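Slaoui Consent Records

A table of how adults answered a question about organ and tissue donation when they registered with a health clinic, together with the code used to clean it. The records cover the three clinics in the Slaoui group. They were collected on paper and typed up afterward.

Version and contact

Current release: Jan 30, 2022
Maintained by Noémie Tessier and Hamish Hoani
Questions about the coding scheme go to Clotilde Chevalier.

What is in the release

records.csv - one row per form, 334 rows
records_clean.csv - the same forms after duplicates and blank forms were taken out, 317 rows
codebook.txt - column names, allowed values and the wording of each question
clean.py - reads the first file and writes the second
forms/ - blank copies of the registration form, old and new layout

Most people will want records_clean.csv. The raw file is there so that the cleaning can be checked.

Background

The Slaoui clinics changed their registration form in July. The old form had a box to tick for people who wanted to be donors. The new form asks everyone to pick one of three answers: yes, no, or "I have not decided." Staff were told not to discuss the question unless the person asked.

The records were put together to see how people answer when leaving the box empty is no longer the easy choice. They say nothing about whether anyone went on to join a donor register. A clinic form is not a legal record of consent, and neither is a row in this table.

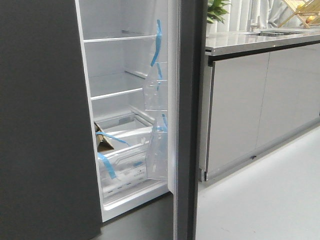 Both layouts are in the data. The column form_version is 1 for the old form and 2 for the new one. Please do not pool the two without saying so. On version 1 an empty box was coded as "blank," and it can mean no, undecided, or that the person skipped the page.

Columns

form_id - a random number with no link to any clinic number
clinic - A, B or C
form_version - 1 or 2
age_band - ten-year bands, with everyone over 80 in one band
answer - yes, no, undecided, blank
family_told - yes, no, blank; asked on version 2 only
limits - yes if the person wrote in that some organs or tissue were not to be used
note_flag - 1 if there was any other handwriting near the question

The handwriting itself is not included. Several notes named relatives, and a few gave medical details that would be easy to trace back.

How the records were made

Paper forms were typed in by Killian Gautier using the Trolaveo entry screen. Thibault Masson then typed the answer and limits columns a second time without seeing the first set. Where the two differed, they went back to the paper together and settled on one value. The codebook lists the rules they used for crossed-out answers and for forms with two boxes ticked.

Cleaning

clean.py does the following, in this order:

1. Drops forms with nothing filled in past the first page.
2. Drops the earlier form when a person registered twice. The matching was done at the clinics and only a drop mark was passed on to us.
3. Changes "n/a" in family_told to blank.

Run it from the top folder:

python clean.py records.csv records_clean.csv

It needs Python 3 and no other packages. 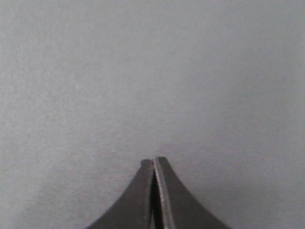
Gripper, fingertips together, on a plain gray background.

Known problems

- Clinic C ran out of the new form and went back to the old one for a while. Its version 2 rows are thin, so comparing clinics is risky.
- The age band is missing on some version 1 forms where the birth date could not be read.
- limits was filled in by hand on both layouts, but version 2 left more room for it. A rise in that column may only reflect the extra space.
- Children and people registered by a guardian are left out.

Suggested uses

Teaching, form design, and small studies of how wording changes answers. The table is too small and too local to estimate support for donation in any wider group. An earlier draft from the Dundmont workshop had 300 rows and a different code for undecided - please discard it if you still have a copy.

Terms

Free to use and share with credit to the maintainers. Do not try to identify anyone in the records. If you find an error, send the form_id and column name, and the fix will go into the next release.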